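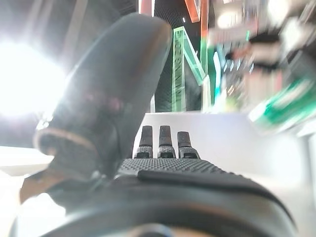 The inventory at Farnenano ran from the north wall to the south wall, and the clerk who took it had been told to record condition before value. She began with the bell mechanism. It had come from the Zitberg tower in seven crates, and the packing list gave the contents of only five. For parts with no entry she wrote what she could see and left the name blank. One line read: three short fingers, dark gray, upright, side by side, with a thumb standing to the left of them. The next line was for a brass pin, bent.

The tower had been closed in March, after the strike train began to gain. It gained 12 minutes in a week, then none, then ten in a single night. The Gusavora office sent a form. The form asked for the rate of error per day and had one box for it.

She found the governor in the sixth crate, wrapped in a tablecloth. The fan blades were true. The arbor was worn on one side to a depth she could feel with a fingernail, and she entered this as "wear, one side." Under the tablecloth was the keeper's log, which was not on any list.

The log covered the last winter. Each evening had a time, a temperature, and a correction. The corrections matched the error exactly, with the sign reversed. On the nights when the clock had gained, somebody had climbed the stairs beforehand and written down by how much it would.

She checked the ink against the earlier pages, and then checked the dates. She moved the lamp closer and did it again.

The Shearer scale by the door was used for anything without a serial number. The log weighed less than its cover suggested. She wrote the figure on a tag, tied the tag to the spine, and turned to the last page with writing on it. It had tomorrow's date, a temperature, and no correction. She opened crate seven.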